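Zeltik hand-held gripper pair, reviewed after a season of use

I put off writing this one for months, partly out of laziness and partly to see how the fingers would hold up (pretty well!). We run a small table cell where people work through everyday tasks with a gripper in each hand, and the Zeltik pair has been our main set since September.

Setting up

Lovely, mostly. Getting a fresh table ready takes about 7 minutes: cover on, cables run out to the sides so they don't cross the work, fingers opened all the way, then the tray and the cup and saucer put out for the first go.

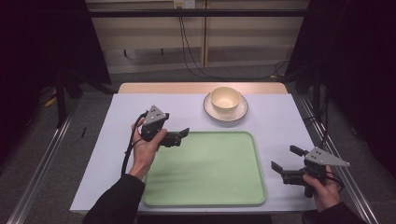

Looking after them

Every Saturday I wipe down the finger pads, check the screws and work each finger open and shut a few times by hand. I did have one mount come loose in the spring, and a dab of Flurnetti thread glue has held it ever since. Spare fingers cost a bit more than I'd like, but they go on with 4 screws and you'll be back at the table before your coffee cools.

The blocky black fingers are plain things, and I've grown fond of them. They open nice and wide, so there's plenty of room to come down over the rim of a tray, and the squared tips are easy to line up by eye.
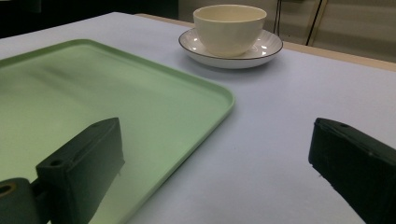

Can you swap the fingers without redoing the whole setup?
Only the opening needs checking again. Close them fully, open them fully, and save the two readings.

My one real grumble is the cable, which is stiff and tugs at your wrist by the end of a long afternoon. I'd still buy the pair again tomorrow.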